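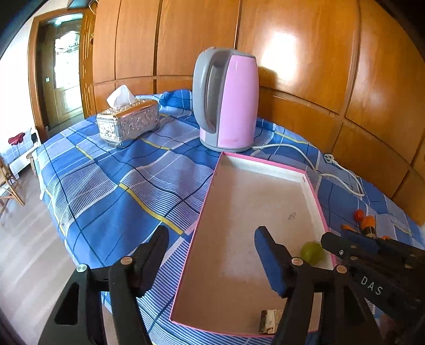

What Is Plaid, and Who Decided on All Those Lines?

Plaid looks as if someone lost an argument with a ruler. It's a pattern made of stripes that cross other stripes, and if you have a blanket, a bedspread or a grumpy uncle's shirt nearby, you can check.

In a woven plaid, the threads are dyed first. Some run up and down, and some run side to side. Where blue crosses blue, you get a solid blue square. Where blue crosses white, the two colors mix to your eye and you get a paler blue, even though no pale blue thread was used. Sneaky. 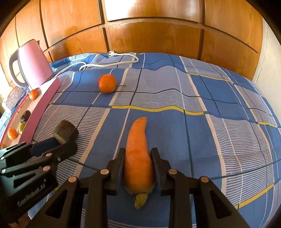 A thin yellow stripe is the show-off of the family. Yellow is bright, so a little goes a long way, and it stands out even when the cloth is wrinkled. (It will not hide crumbs. Try a busier part of the pattern.)

Want to make your own? Cut 12 strips of paper in two colors and weave them over and under. Then try 4 strips of a third color. If you get up to 300, please tell a grown-up, as they will be wanting the table back for dinner.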